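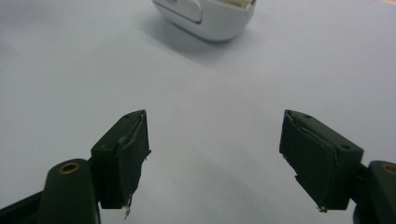

Hindow gripper kit review
Progress report, 2nd January

Hi Carola,

Quick version first: the Hindow kit is good, we're behind on the wear part of the plan, and I'd like to spend a bit more of the budget on pads. The longer version is for whenever you have a coffee.

As of this morning we have 1529 recorded grasps with the hand-held unit, all of them done on the white bench top with the household set (mostly glossy plastic, plus a few soft things in bags). I was worried people would find the tool tiring, and two of us did complain at first, but once Ueda's team sent the revised handle it stopped coming up. You can pick it up and start working in 25 minutes including calibration, and I timed that with someone who had never touched one!

Now the pads. The dark green covering on both fingers has started to fray at the edges, it's lifting a little along the top, and there are small threads hanging off the bottom. It still grips fine as far as I can tell from the logs, but I don't love it. Stokeo lists the covering as a consumable and gives no figure for how long it should last, so I've started keeping a pad diary. I wish I'd done that from the first session (lesson learned, and it's going in the review).

Swapping a pad is easy enough with the small driver in the box. Getting the new covering to lie flat is the fiddly bit. My first try had a bubble in it and I had to peel it off and start over. The printed instructions skip this step completely, and the video on Stokeo's site shows the older pad. I've written to them and will add their answer to the review if one comes.

Money: a replacement set is $59 and we've bought 2 so far. I'd like your OK for two more, which would let me wear one set all the way down on purpose and keep a clean one for the comparison with the Drullier gripper. The Drullier is here but still boxed. I want to finish the smooth plastic objects with the Hindow before I switch, or I'll be mixing up my own habits with the tool's.

Still to do in January:
Finish the plastic objects
Wear test on one pad set
Unbox the Drullier and repeat the same grasps
First draft of the review, with prices

If the pad money is a problem, I can drop the wear test and just report what we've seen so far, but I think buyers will want to know what this thing costs to run. Could you let me know before I place the next order? The shipping from Stokeo is slow.

Talk soon, and say hi to everyone upstairs.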